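**Ticket 3122 · Teleoperación bimanual: la pinza se queda corta al cerrar sobre envoltorios blandos**
Abierto por: Sevim Güneş
Equipo: celda Vasomstead, control Sonuleo con guantes líder
Prioridad: media
Estado: resuelto (queda un punto abierto al final)

**Descripción inicial**

¡Hola a todos! Estamos grabando las demostraciones de la tarea de bolsas y caramelos y la verdad es que va de maravilla salvo por una cosa que me tiene loca desde el viernes. Cuando cierro el guante sobre algo rígido, la pinza responde perfecta. Cuando lo hago sobre plástico fino, el seguidor se para antes de llegar a la consigna y uno de los dedos no toca. Yo noto el guante cerrado del todo y en la celda queda hueco.

Lo que ya he probado:

- Reiniciar el servicio de control. Igual.
- Cambiar el guante derecho por el izquierdo. Igual, así que el guante no es.
- Recalibrar el cero de apertura con la galga. Mejora un rato y vuelve.
- Bajar la velocidad de cierre a la mitad. Algo mejor, pero la demostración queda lentísima y no me sirve para entrenar.

Adjunto el registro del episodio 114, que es el más claro: se ve la consigna bajar hasta el tope y la posición medida quedarse plana antes.

**Respuesta de Ilteck (soporte)**

Gracias, Sevim, un ticket así da gusto leerlo. Dos preguntas. ¿Qué versión del perfil de agarre tienes cargada? ¿Y puedes mandar vistas de muñeca y de cabeza? Con la curva sola no distinguimos un dedo descentrado de un límite de corriente.

**Sevim**

Perfil «blando», el que venía de fábrica. Van las vistas:
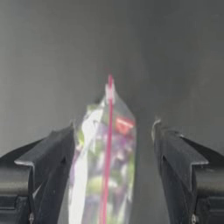
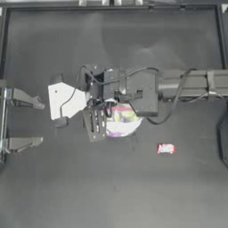
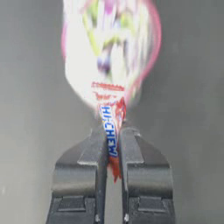 Con los caramelos cierro bien casi siempre, con las bolsas de cierre me cuesta muchísimo más. Y ojo, que si entro un poco ladeada el dedo que llega primero empuja la bolsa y el otro ya no la alcanza. Eso puede ser culpa mía, todavía le estoy cogiendo el truco a mirar por la cámara de muñeca y no por la de arriba.

**Ilteck**

Creemos que son dos cosas mezcladas, y por eso la calibración te daba alivio a ratos.

1. El perfil «blando» corta el cierre en cuanto la corriente pasa de 114 mA. Una arruga de plástico doblado basta para llegar ahí. El motor cree que ya ha agarrado.
2. El centrado. Con una bolsa de pie, si te acercas desviada hacia un lado, el primer contacto dispara ese mismo corte y el cierre se queda a medias.

Prueba lo siguiente, en este orden:

1. Para la grabación y abre `agarre.yaml`.
2. Sube `corriente_corte` de 114 a 204.
3. Pon `retardo_corte_ms` en 169. Así un roce corto no cuenta como agarre.
4. Guarda, recarga el perfil y haz el cero de apertura otra vez, con los dedos libres.
5. Repite diez cierres sobre una bolsa y diez sobre un caramelo, sin guardar episodios.

Si notas que aplasta el contenido, vuelve a bajar la corriente de diez en diez y deja el retardo como está.

**Sevim, dos horas después**

¡¡Funciona!! Bueno, casi. Los caramelos, diez de diez. Las bolsas, ocho de diez, y las dos que fallé las fallé yo por entrar torcida (en el registro el cierre llega hasta la consigna, así que el mecanismo hace lo que le pido). El cambio en las manos es increíble, cierro el guante y la pinza viene conmigo, sin esa sensación de tirar de una goma.

Cosas que he aprendido por el camino y que dejo escritas para quien venga al siguiente turno:

- En las bolsas, coger por la parte de arriba, donde hay menos bulto. Agarrando por el medio el contenido separa los dedos.
- Girar la muñeca antes de bajar. Si giras abajo, arrastras la bolsa.
- Si la primera toma sale mal, soltar, subir y repetir dentro del mismo episodio. Dursun lo pidió así para el entrenamiento: quieren ver correcciones, y a mí me parece una idea buenísima.
- Mantener el brazo que no trabaja abierto y quieto. Antes lo dejaba a medio cerrar y los temblores de mi mano acababan en los datos.

**Ilteck**

Estupendo. ¿Qué hacemos con los episodios grabados con el perfil viejo?

**Sevim**

Los he repasado por encima. Los de objetos rígidos se quedan, no les afecta. Los de bolsas los he marcado como `revisar`. No los borro todavía, algunos tienen un segundo intento muy limpio después del fallo y me da pena perderlos.

**Ilteck**

De acuerdo, no los borres. Hemos subido los valores nuevos como perfil «film» para que no tengas que tocar el archivo a mano en cada arranque. Lo encuentras en el menú de perfiles después de actualizar.

**Sevim**

Actualizado y cargado, los valores coinciden con los míos. Anoto también que tras la actualización el guante izquierdo pidió emparejarse otra vez; se arregla manteniendo pulsado el botón lateral hasta que parpadea.

**Punto abierto**

La vista de muñeca llega con algo de retraso respecto a la de cabeza cuando muevo los dos brazos a la vez. No impide grabar, pero en los pases de una mano a otra se nota. Lo abro en ticket aparte con los registros de mañana y cierro este. ¡Mil gracias, de verdad!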